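Equipment planning support – ticket log
Subject: What to buy for the second PC rebuild cell
Opened by: Catríona Ó Flaithearta, Curkilcombe workshop
Status: waiting for quote
December

1. Request (Catríona)

We have one robot cell for desktop rebuild work, and I must plan the budget for a second one. The first quote from Prellari came back higher than the amount I have. I would like help to decide which lines can be removed and which lines will cause trouble later if I remove them.

The quote has these items: arm, gripper, wrist force sensor, slotted aluminum table, parts fixture, spare finger set, cable kit, installation days, and a support contract for 2 years. The arm and the gripper I do not want to change, because our programs are written for them and my colleague has no time to write them again.

2. First answer (Teresa Mac Suibhne, Cunero support)

Thank you for the clear list. Before we speak about prices, please tell me three things. Which parts will the cell install? How do the parts arrive to the robot? How many different cases do you accept from customers?

The last question matters the most for your money. A cell that sees one model of case can use a simple fixture. A cell that sees many models needs a camera and more programming days, and the days are the expensive part.

3. Reply (Catríona)

The parts are processor, memory and graphics card. Everything is loaded by hand to the fixture before the start. We accept only Dell towers for now, in 2 layouts. A batch is 20 machines, and we hope to reach 100 in a month when both cells are working.

The cooler and the side panel stay with the person. We tried to give the side panel to the robot in the spring and I do not wish to repeat it.

4. Which lines can go

Teresa wrote to me by phone call notes, and I copy them here so that purchasing can read the same thing.

Table: keep. The slots let us move the fixture without drilling, and we moved ours 7 times in the first season. A flat plate is cheaper on paper, but each move would need the machine shop.

Parts fixture: remove from the quote and print it ourselves. We have the files already. Please put in the budget the material and one working day for fitting, also one spare print, as the slots for the memory become worn.

Wrist sensor: keep. Memory modules need a firm push, and the processor needs no push at all. One fixed setting for both was the cause of our ticket from last year, with bent pins in the socket and a board that we paid for.

Spare finger set: keep, but order it from Brennan. Their delivery is slower – this is acceptable if we order now.

Cable kit: see point 6.

Installation days: reduce from 7 to 2. We do the leveling and the fixture position by ourselves.

Support contract: still open. Teresa will ask if one contract can cover both cells.

5. Space around the case

I forgot this point in my first request and it nearly cost us a wrong table. The tower is lying on its side with the opening up, and the fixture is at its left. So the table must be wide enough for both, plus free room on the right for the gripper to come down near the drive cage without the wrist touching anything. The smaller table in the Prellari catalog fits the tower and the fixture, but it leaves too little for the arm. Please do not accept it as a "cost saving option" if they offer it again.

For the purchasing people who have not visited the cell, I attach our present arrangement. The socket is open, and the processor, 2 memory modules and the graphics card are on the gray fixture.
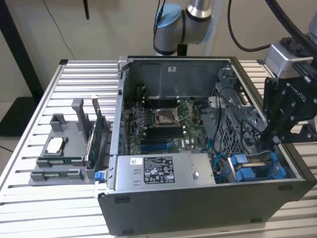
6. Cable kit

Prellari offers a basic kit and a guided kit. With the basic kit the cables go free from the wrist, and the programmer must think about them at every turn. I asked for the guided kit at first. Teresa's advice is to buy the basic one, run the real program on Tuesday hours with slow speed, and decide after. The guides can be added later with no change to the arm. I agree with this.

7. Open actions

Catríona: send table dimensions and the drawing of the fixture to Cunero.
Teresa: new quote from Prellari without fixture, with basic cable kit and 2 installation days.
Teresa: answer about the shared support contract.
Catríona: order the fingers from Brennan when the finance code is ready.

The ticket stays open until the new quote is received.

Contact: Cunero support desk, equipment planning | © Cunero | Back to top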